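**Plara drawer-task add-on, my shopping notes**

I went back and forth on this one for ages! Orutov wanted a full kitchen pack and I really only needed drawers, so I bought the small Plara set for $254 (the yearly renewal is $120, so put that in your budget now, not in March like I did). You get 11 cabinet models and a 30-seat license, and it loads fine in Zudari. We try every gripper in sim before I sign off on hardware.
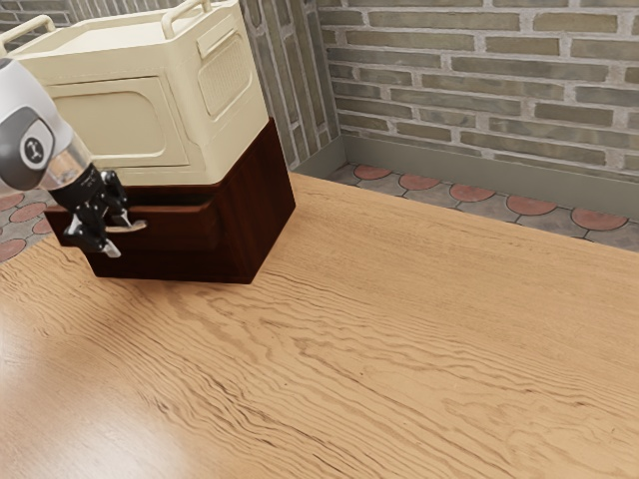

*Parallel-jaw gripper at the partly open drawer, simulated, cream bin stacked on top.*

Check the handle shapes against your own cabinets before you order. Prices as of 9/29/18.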